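Reading a Used-Car Listing
Handout for week 3, Retail Copy and the Consumer
Instructor: Krisztina Dobos

Bring this sheet to the session along with one listing you found yourself. Dealer sites only, no private ads.

Start with the adjectives. Cross out every one that could not be checked by a stranger standing next to the car. "Stylish" goes. "Well cared for" goes too, unless there are service stamps behind it. In the Griscombe listing we read last time, a page of copy on a small hatchback came down to 176 words, and after crossing out it held 2 facts: the mileage and the number of doors. I don't think that dealer was lying. I think the copy was written before anyone had looked at the car.

Next, "full service history." Ask what full means. A book with stamps up to 72 thousand miles on a car now showing a good deal more is a partial history, and I have seen it sold as the other thing many times. Orsolya Mészáros's chapter on warranty language (in the course reader) is kinder to dealers than I am. Read it anyway. 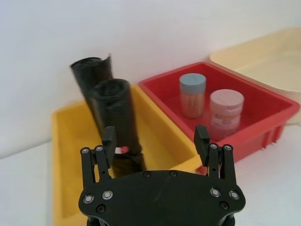
Condition grades deserve the most doubt. Culo and Ploris both give a car a letter, and neither says on the listing page who gave it or how long they looked. A grade of A with "minor marks consistent with age" tells you there are marks and leaves you to find them. Compare the black plate in the photo: it has a faint diagonal scratch near the middle of its matte surface. Those few words give you what and where, and you could go and check. "Minor marks" gives you neither. If a seller can't manage one plain sentence like that about a rear bumper, I would want to know why.

Finance examples. The monthly figure is in large type and the final payment is in small type – read them in the opposite order. Thampi puts the deposit on a separate page altogether. Add everything up yourself before you believe the word "affordable."

For discussion

Is "one careful owner" a claim or a mood? What paper would support it?

Find a phrase in your listing that would fit any car on the lot. Rewrite it so it fits only this one. If you can't, say what you would need to ask the dealer.

Written work: one page, due 06/05/2020. Attach the listing as you found it, with your crossings-out left in.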